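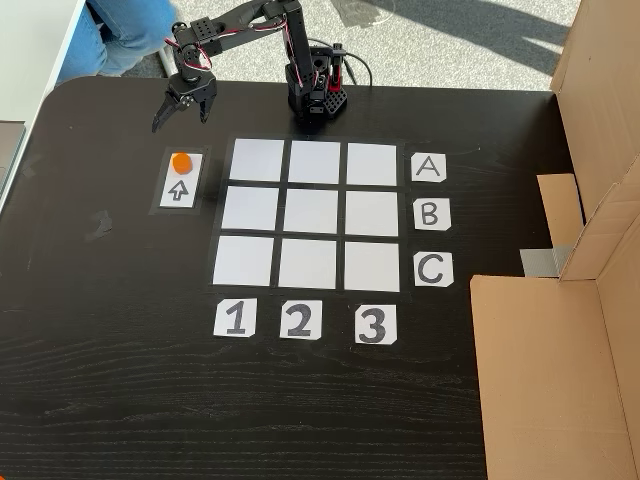
Cernmont Board & Table Games Club | Weekend Features

Nine squares, one table

Start with a dark table. Ours is an old wooden one, and dark is what you want. Then nine white cards, three rows of three, black tape between them. Letters down the right side, A to C. Numbers along the bottom, 1 to 3. Done in under an hour if the tape behaves.

The grid has been the Sunday game at Cernmont since December and I'm still not tired of it. One piece, one start card, one call. Somebody shouts "B2" and the piece goes to B2. Simple enough for a five year old, and the five year olds are better at it than me.

Making one. Cut the cards first, all the same size, and please use a ruler. Matte card, the shiny stuff glares under a lamp. Lay them down dry and step back before any tape comes out. Ours took 4 tries. Then tape the long lines, then the short ones, then a border. Press the corners hard or they lift by teatime.

Labels are plain paper and a fat black marker. Snip the corners if you like, it looks nicer. Our 3 sits a bit lower than the 1 and the 2 and yes, people have mentioned it. It's staying.

The start card goes off to the left, a narrow one with a gap of bare wood so it doesn't read as a fourth column. Arrow on the bottom half, pointing up to where the piece waits. We drew ours by hand. Piece should be small, round and loud. Orange wins. We tried a gray button from the Vavby box and lost it twice in one evning.

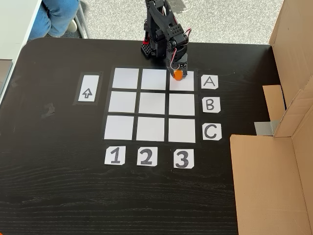

A3 is the call everyone wants, by the way. Far corner, longest reach from the start card, and you have to clear the top row without knocking anything. Beginners should get C1 first and work up.

Scoring, if you must. The Rilow rules give 7 calls a round, and a piece touching tape is a miss. The Najjar version plays to 500 and goes on forever. Club best is 785, set under some house rule no one wrote down, so take that how you want.

Card, tape, marker, something orange. We start at two, bring your own peice if you're fussy. Tea is in the back.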